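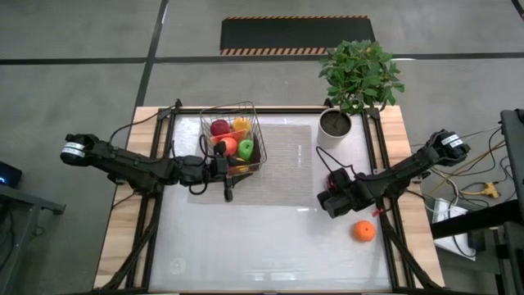
Re: [readers] Anyone finished Stillska yet?

On Saturday, a list member wrote:
> I'm 4 chapters into Stillska and the ferry captain is driving me nuts.
> Does he get better? Is it worth going on? It's 592 pages!

Oh, please keep going! I wanted to throw him overboard too, but he grows on you once they reach Nurkell – and the sister finally gets some decent lines. I read the last third in one sitting and was useless at work the next day. It's a slower burn than Gurico (less kissing, more weather), but I liked the ending a lot better.

Has anybody got the paperback? My e-book is missing the map and I had no idea where anything was.

Also, I can bring my spare copy of Gurico in October if someone wants it. The cover's a bit bent.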